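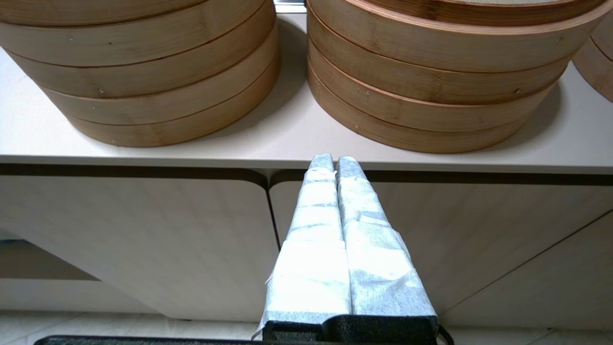 Figure 3. Bamboo steamers, two stacks, on a pale countertop.

3.2 Steaming time and moisture loss in filled buns

Dough was mixed in one batch per session and rested at room temperature. Bulk flour from Lancombe, same lot throughout. Buns portioned by hand, weighed, then proofed until the surface sprang back slowly under a finger. Proofing time not fixed. We tried fixing it in the pilot and got worse spread, so dropped that.

Steaming in round bamboo tiers of the kind in Figure 3, over a rolling boil, lid on. Tiers were not rotated during a run. Position in the stack was logged for every bun, bottom tier first, and enters the model as a factor. Water was topped up between runs, never during.

Weights taken before steaming and again after 7 minutes on the rack. In all, 2881 buns from the kitchens at Jirov and Sornmont. Of these 200 were set aside for texture panels and are not in the moisture data. Another 100 dropped becuase the second weight was missing or plainly wrong (a scale left on ounces, mostly, in the October runs).

Tier position mattered more than dough age. Bottom tier buns gained weight, top tier buns stayed flat or lost a little. Same direction at both sites, weaker at Sornmont. Saxena's earlier notes on metal steamers show a bigger gain at the bottom plus wet spots on the crust; we saw few wet spots in bamboo. No metal runs of our own, so no direct test.

Liners are a possible confound. Jirov used paper, Sornmont used cabbage leaves, and site and liner can not be separated here. See Section 4.

Filling leaks were scored by one person (Harish Saxena) on all trays. Second scorer planned, did not happen. Leak scores should be read with that in mind. Full tray logs are in the Esteban supplement, with tier codes listed on the first sheet.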